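Flomwood Demonstration Programme: Frequently Asked Questions

What is the purpose of the programme?

The programme gathers recorded demonstrations of everyday handling work. These are used at the Custhorpe site to train a learning system that controls a robot arm and gripper.

What counts as one demonstration?

One demonstration is a single attempt at a single task, from the first movement of the arm until the operator presses the stop key. Two attempts recorded without a break must be split before they are submitted.

How many demonstrations are required for each task?

The target is 700 per task. The dumbbell task currently stands at 358 accepted demonstrations, and recording will continue into July.

Which part of the dumbbell should be gripped?

Operators should close the fingers on the knurled handle. The threaded section must not be gripped. Where a plate is fitted, the wrist view should show both the plate and the handle during the grip.
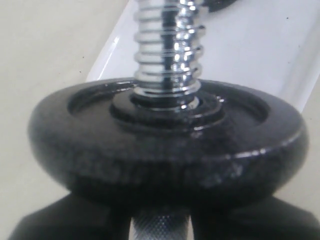
Wrist view, dumbbell task: fingers closed on the handle beneath the weight plate.

Should failed attempts be deleted?

No. An attempt in which the dumbbell slips or is dropped should be marked "failed" and submitted in the usual way. Only recordings with missing wrist video or missing arm data may be discarded.

May operators vary the starting position?

Yes, and they are asked to do so. The starting position should be changed after every 4 attempts and the new position entered in the session sheet.

Who checks the recordings?

Geetha Hegde reviews all recordings from Custhorpe. Those made at Plarkgate are reviewed by Jagadeesh Kulkarni. At the last review, 229 recordings were returned to operators for relabelling, mostly on account of incorrect start times.

Can sessions be booked at weekends?

The Plarkgate site is open on Saturday mornings for operators who have completed the induction. Custhorpe is closed at weekends.

Where are the recordings kept?

All recordings are held on the Varghese server. Copies may not be kept on personal devices. Requests for access should be made in writing to the reviewer for the site concerned.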